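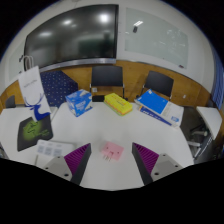 Bujar Popescu asks whether a shared table really needs a system, or if everyone could just grab what's theirs at the end of the day. Fair question, Bujar, and you're not the only one asking!

Home Rooms Supplies FAQ Contact
Search this site Go

Shared Table FAQ

So do we need a system?
A small one, yes. I tried the grab-what's-yours approach at Fumcombe and by May I owned three chargers I'd never seen before. Now I do a five-minute clear at 4:30 and that's plenty.

Where do I start?
With the paper. I square up the loose sheets, put the booklets and notebooks on top, and suddenly you can see the table again. Sticky notes I leave out – people go looking for them constantly.

Can I leave my mouse pad out?
Sure, if you're back the next morning. Otherwise pop it in your cubby (they're wide enough, I checked with mine).

What about plugs and adapters?
Please don't leave these loose! They're small and they wander off. I keep a lidded tub by the door with a label on it, and anything without a name on it goes in there.

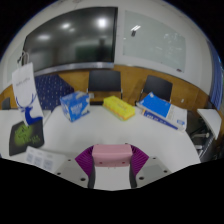
White table with the tissue box and the deer-head bag.

Are paper shopping bags OK for storage?
For a day or two, I love them. They stand up by themselves and they're easy to carry off when you need the space. Anything heavy like books should go on the shelf though, I've had handles give out on me halfway down the stairs.

Who buys the tissues?
Supplies does, out of the room budget. Send a note to extension 298 when you open the last box and I'll add it to the order.

I left something behind. Is it gone?
Probably not! I hang on to things for 27 days and then they go to the swap shelf at Rakgate. Tell me what it looks like and I'll have a dig.

Contact: Shared Rooms, Fumcombe, ext. 298 | © Fumcombe | Back to top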